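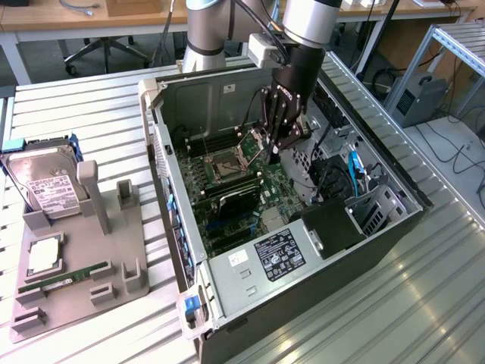 How long does an ordinary office desktop stay useful once its first owner is done with it? In our records, usually several more years, and the length of that second life depends more on the paperwork that travels with the machine than on its age.

Last updated: March
March | Hugo Fleury and Jacqueline Gautier

4. What the retirement records show

4.1 Where the records come from

The town of Mivov keeps a better paper trail on its computers than any place we have worked with, and we were delighted to be let into it. Every desktop bought by the town offices, the library branches or the schools gets a card when it arrives. The card follows it from desk to desk. When a machine is retired, someone writes the reason on the card in their own words and files it with the purchase order. Later cards were typed into Wisis, the town's property database, and the older ones are still in drawers at the records office.

We read 424 cards from start to finish. Each belongs to a desktop that left its first desk and was either passed on or retired for good. We left out laptops, which Mivov tracks in a different way, and we left out machines leased through Clatis, whose cards stop on the day the lease ends. That second choice cost us more than we expected. Clatis supplied nearly all of the computers in the permits office, so that office barely appears in what follows.

The free-text reasons are the best part of the collection. One reads, in full, "slow, loud, hated." Another runs to both sides of the card and includes a drawing of the desk. We coded them by hand, each of us working alone, and then compared. Our first round of codes disagreed most often on the word "old," which people use for a machine that has failed, a machine that is slow, and a machine whose case has gone yellow. We ended up giving "old" a code of its own and leaving it there.

4.2 Reasons given and reasons found

Failure of a part turned out to be a much smaller category than we had guessed. The most common reason for moving a desktop off its first desk was a software change: a new version of the accounts program, a new browser requirement, a new sign-in system. The machine was working the day before and would have gone on working for somebody else. This agrees with what Qian found for school computers (see Section 2), and it was exciting to see the same pattern turn up in offices with very different work.

The next largest group was staff change. A person leaves, the desk is cleared, and the desktop goes to a closet. We had no code for this at first. It came out of the cards themselves, in notes such as "was Paula's" or "from the end desk," with no mention of any fault. Closet time is a real part of a computer's life, and most studies of product lifespan can't see it. With the cards we can. The longest stay we found was a desktop that sat in the main library's supply closet until its warranty had run out, with the packing foam still on one corner of the monitor beside it.

True part failures made up the rest. Power supplies and hard drives were named most often. Processors were almost never named, and in the few cases where they were, the note was a guess by the person at the desk. We mention this for a practical reason. A card that says "processor dead" tends to send a machine straight to scrap, while a card that says "won't turn on" gets it looked at.

Figure 4. Desktop tower on its side with the side panel removed and the CPU socket open, its lever and load plate raised. Memory slots run beside the socket.

4.3 The second desk

Moving a computer to a second desk sounds like a small thing, and in Mivov it often was: a cart, an elevator, ten minutes under a table looking for the outlet. What matters is who has to say yes. In the schools, a principal could approve a transfer inside the building with a signature. In the town offices, any transfer between departments needed a change of budget code, and the form for that was long. The difference shows up clearly. School desktops were passed on far more often, and they were passed on sooner, before anything had time to go wrong in storage.

One rule deserves special attention. Equipment valued above $600 at the time of transfer had to go through the finance office, whatever department it came from. Value was worked out from a table based on purchase price and age, so a better computer stayed above the line longer. The result is a little comic and also rather sad. The cheapest desktops were reassigned quickly, and the good ones waited. We found 18 machines whose cards carry a note saying, in one form or another, that the office was waiting for the value to drop. Every one of them was later reassigned, and we would love to know what their users did in the meantime.

Card quality made a difference of its own. Desktops whose cards listed the memory size and the installed programs were more likely to find a second desk than those listed only by model. Gautier spoke with people on the receiving end, and their accounts were consistent. They wanted to know whether the machine would run the one program they used all day. If the card told them, they took it. If it didn't, they asked for a new one.

4.4 Limits

These are one town's records, and Mivov is unusually tidy. We also depend on what people chose to write down. A desktop that was quietly swapped between two friends in the same office would look to us like a machine that never moved. We know of 2 such swaps from conversation alone, and there must be more.

Dates are a weaker point. Cards were often filled out in batches, with a clear pile-up in March, when departments close their yearly property lists. A retirement dated March may have happened the previous fall. For that reason we report the order of events on a card with confidence and treat the gaps between them with care. Section 5 takes up the gaps again, using the purchase orders for replacement machines as a check on when the old ones really left the desk.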